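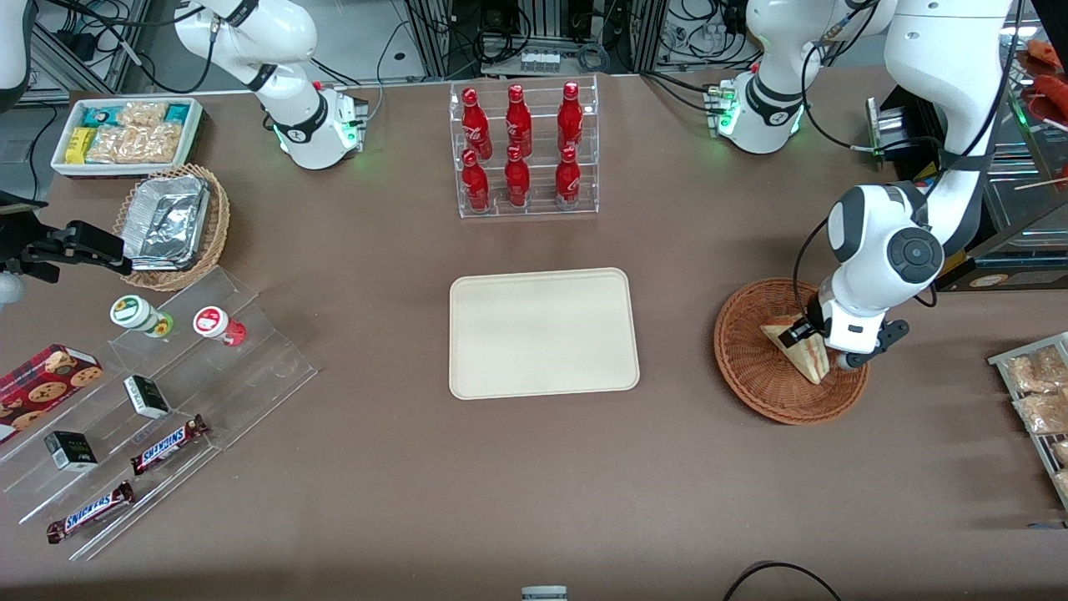
Häufige Fragen zum Besuch der Grafiksammlung Dodow

Wann ist am wenigsten los?
Dienstags bis donnerstags vor elf Uhr. In den Kabinettsaal dürfen 40 Personen gleichzeitig.

Gilt mein Ticket auch für die Sonderschau mit Radierungen von Britt-Marie Söderlund?
Ja. Die Sonderschau läuft bis Dezember.

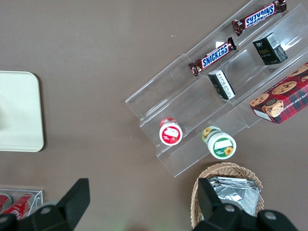
Wer nur die Sonderschau sehen möchte, zahlt den gleichen Preis.

Darf ich fotografieren?
Ohne Blitz und Stativ – ja.

Wo bekomme ich eine Kleinigkeit zu essen?
Im Foyer. In den Sälen ist Essen nicht erlaubt.
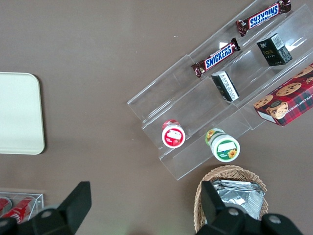
Snickers-Riegel im durchsichtigen Stufenregal

Gibt es Führungen?
Sonntags um 14 Uhr mit Sorin Hodžić, Anmeldung an der Kasse.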